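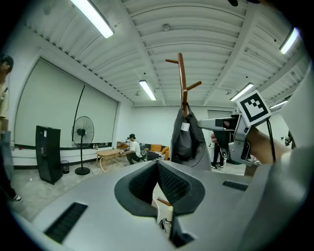 Where does the money go once the Anach appeal closes? Straight to the Dranel hardship fund, who pay the bills directly, so none of it sits in my account.

Right, quick update while the kettle's on. We're at 1,000 pounds. One thousand! I set the page up in June thinking we might scrape 400 from family and the people upstairs. Total so far is from 14 people, and a big lump of that was the cake stall on Annamalai Road, which made 323 before we'd even put the second table out.

What it's for, as a few of you have asked again. The operation itself was covered. The rest isnt. Taxis to the clinic and back, the ramp for the front step, the shower seat (the one on loan has to go back), and the heating being on all day. Also the Prillutel physio sessions, which stop being free after the first block. No idea why it's done like that. I rang twice and got two different answers.

Things still needed:

- lifts to the clinic, mornings mostly, before ten
- someone with a van for the ramp
- raffle prizes - anything, bath stuff, tins, a nice plant
- freezer meals, no mushrooms please

If you gave cash at the stall and want it to show on the page, message me and I'll add your name. Otherwise it's down as "stall". Bit boring but there you go.

Someone asked if they could set up a monthly thing. You can, there's a tick box under the amount, easy to miss on a phone. You can stop it whenever, no need to tell me.

Ramp people are coming to measure up at half two so I need to shift the bins and find the tape mesure. More when I know the price.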